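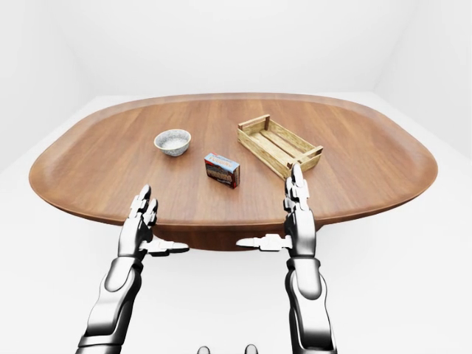 Fig. 4: Oval wooden table

Section 3: Setting up your Bromitz embossing press

Welcome to the fun bit! By the end of this section you'll have made your first raised pattern on a piece of card, and we think you'll be hooked (we still get a little thrill every time we peel the folder open). Set aside an evening, put the kettle on and read the whole section through once before you start.

Before you begin

You will need the press, the crank handle, the base plate (A), the two clear plates (B), the starter folder and a few sheets of plain card. The starter folder is the leafy one from our Pacheco range. Folders from the Erkesent range also fit, but they are thicker and use a different plate stack, see step 8.

Note: card up to 294 gsm works beautifully. Anything heavier tends to crack along the deepest lines.

Choose a firm, level table with room on both sides of the press. The plates go in at one side and come out at the other, and they travel further than you'd expect! Allow 183 mm of clear space at each end. If your table has a raised rim, set the press well in from it so all the feet sit flat.

Fitting the handle

1. Stand the press with the Hirnex badge facing you.
2. Push the crank handle onto the hexagonal shaft on the right until it clicks.
3. Tighten the small screw with the key supplied. Finger tight plus a quarter turn is plenty.
4. Press the suction lever down at the back. Give the press a gentle tug; it should stay put.

CAUTION: Never lift the press by its handle. Carry it with both hands under the body.

Left-handed crafters, you're in for a treat: the shaft goes right through the body, so you can fit the handle on the other side instead. Pull off the round cap first and keep it safe.

Your first pass

5. Cut a piece of card a little smaller than the folder and slip it inside, right up against the fold. The side you want raised should face the lid of the folder.
6. Build your stack from the bottom up: plate A, plate B, folder, plate B. Feed the fold in first.
7. Turn the handle slowly and evenly. You'll feel it stiffen as the rollers bite and hear a few creaks from the plates. Creaks are fine!

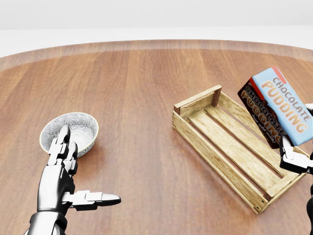 8. For Erkesent folders, leave out the top plate B. If the pattern looks faint, add one sheet of scrap copier paper under the folder and run it through again. Add more a sheet at a time until you love the result.
9. Lift the folder out, open it and admire your work.

CAUTION: If the handle stops dead, do not force it. Wind backwards until the stack is free, then check it against step 6. A doubled plate is nearly always the culprit.

Tips for crisper patterns

A very light mist of water on the back of the card softens the fibres and gives a lovely deep impression. Let it sit for a moment before it goes in the folder. Skip this with shiny or foiled card.

Plates bow with use. Flip them over every 14 passes or so and they'll last far longer. Scratches are normal and won't show on your card.

Spare plates are sold in pairs under part number 3292. The wide plates from the older press do not fit this model.

For cutting dies, go to Section 4.

Guide revised November 2022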